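3.2 Work surface and grain direction

The second set of tops came from the Vondberg shop in June, all pale blond stock with some darker honey-toned streaks. Same cut as the first set, different finish.

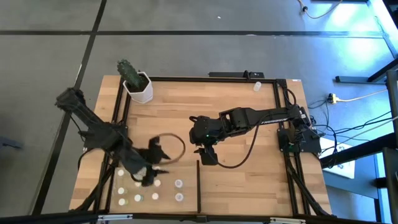

Figure 2. Pale wooden top in its black frame, grain running horizontally, with a potted cactus toward the upper left. Raised rails on all sides.

Grain direction was not controlled in the first round, which was a mistake. Tops at the Madirstead site had the grain running front to back, tops at Dreltier had it running side to side. Raters sat facing the long edge both times. Side to side got the better marks for "calm" and "tidy", but we can't split that from the lighting, Dreltier has north windows and Madirstead has none. Second round used side to side only, both sites.

Rails next. The raised edge was put in to stop small things rolling off, pens mostly. Raters either liked it or complained about their wrists — very little in between. Of 40 raters, 19 asked for a lower front rail. Left as is for this paper, we had no time to recut.

Plants. Each top got one potted plant in the second round, low-water kinds so that nobody had to look after them over the break. Pot color was kept white where we could get it. Placement was left to the site. A corner was the usual choice, and moving the plant to the middle was tried only at Dreltier and dropped after 3 sessions as raters kept pushing it back to the edge on thier own.

Floor covering was not matched between sites. Gray carpet in one room, sealed concrete in the other. We note it for completness. The Pattinasarany scale (short form) has no item on flooring, so any effect would end up in the general comfort score and we can't pull it back out.

Scoring as in 3.1. Missing items filled with the site mean, sessions with two or more missing items dropped. Finish wear was checked by eye at the end of each week — no top needed replacing.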